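FOR IMMEDIATE RELEASE
Mon 26 August

Ledel Clothing Room opens its new sorting table to the public

Free weekly sessions will help families clear out, sort and pass along everyday laundry and clothes

LEDEL – The Ledel Clothing Room will open its new sorting table to the public next month, giving local families a proper place to go through the bags of socks, towels, T-shirts and odds and ends that pile up at home.

The table has a light wood top and room for a big bin and smaller containers at the back. Visitors tip out what they've brought, work through it one piece at a time, and leave with clothes they'll wear and a clear idea of what can go to someone else. Staff are on hand the whole time, and the sessions are free.

"I love this table," said Celeste Domínguez, who runs the Clothing Room. "People come in with a bag they've been stepping over since January, and they look so tired of it. Then they start pulling things out, and there's the yellow shirt they thought they'd left at their sister's! We want everybody in town to have a go at it."
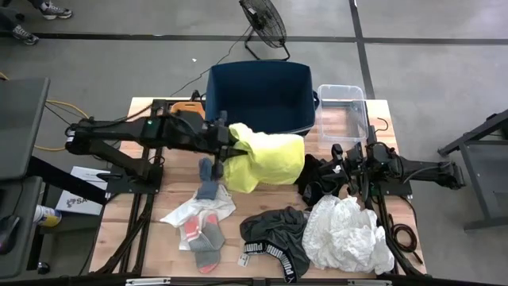
A yellow cloth held up over the sorting table, in front of the navy blue fabric bin. A clear plastic container stands to the right of the bin.

The Clothing Room handled 2,000 bags of donated clothes and household linens last year, most of them unsorted. Going through them took up so much staff time that some bags waited weeks before anything in them reached a family. The room now wants to help donors do the first sort themselves, with plenty of company and good light.

The method is simple and was worked out over 34 trial sessions with Tukow Street families. Each visitor starts with a bare middle to the table and a few containers at the back edge. The large bin takes the bulky things. Smaller containers are for whatever the visitor decides: one family used theirs for socks alone, another for dark clothes, and one father kept a whole container for things his kids had outgrown but weren't ready to say goodbye to.

"We tried it with labels and color codes, and people spent more time reading than sorting," Domínguez said. "So now we just say, pick your piles and stick with them. It's so much more fun, and the bins fill up before you know it."

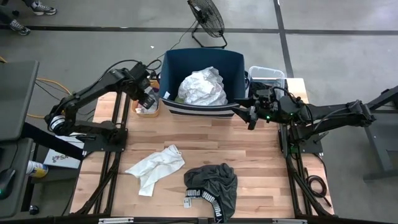
White fabric piled in the striped blue bin, with gray and whitish cloth in the small basket on the left and dark fabric in the clear container on the right.

Anything in good shape that a visitor doesn't want to take home can be left at the end of the session. Clean clothes go onto the Clothing Room's racks, where they are free to anyone who needs them. Towels and sheets are passed on to the Ó Dálaigh family shelter, which has asked for bath towels in particular this fall.
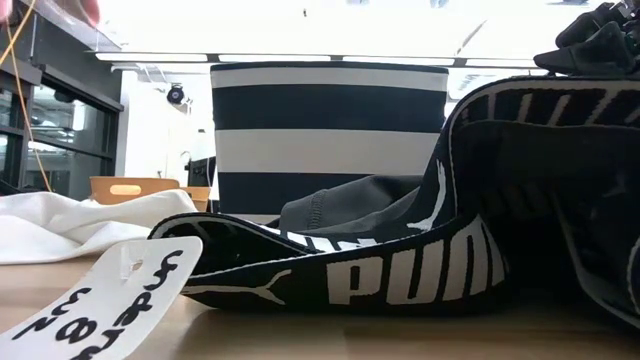 Underwear and socks are the items families ask for most, and they are also the ones the room is strictest about. They can be sorted at the table along with everything else, but only new, unworn pairs can be left for the racks. Sportswear turns up in every size, and a wide elastic waistband like the black PUMA one on the table is worth a gentle stretch before deciding where it goes. If the elastic springs back, the piece has plenty of life in it. If it stays slack, it can still be cut up for cleaning cloths, and the staff will happily show you how.

Fabric too worn for any of that will be collected by Juvico, a local textile recycler, which has agreed to pick up once a week at no charge to the room. The table and containers were paid for by neighbors, who raised $800 at a spring bake sale on Tukow Street.

"That bake sale was a wonderful afternoon," Domínguez said. "There were people buying a second lemon cake just to get us over the line, and I can't wait for them to come in and use what they paid for."

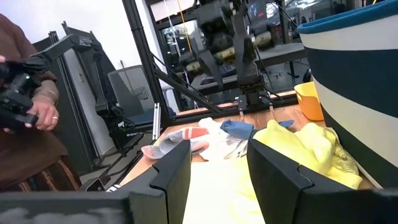
Sessions will run every Saturday morning, with places for seven households at a time so that everyone has elbow room. Children are welcome, and matching socks is a job they tend to be very good at. Visitors should bring clothes that are washed and dry, in bags they can carry themselves. Shoes, pillows and comforters can't be accepted.

Places can be booked at the Clothing Room's front desk during opening hours. Walk-ins will be seated if there is space.

About the Ledel Clothing Room
The Ledel Clothing Room collects clothes and household linens and gives them out free of charge to families in and around Ledel. No referral or proof of income is needed.

Media contact: Celeste Domínguez, Ledel Clothing Room, Tukow Street, Ledel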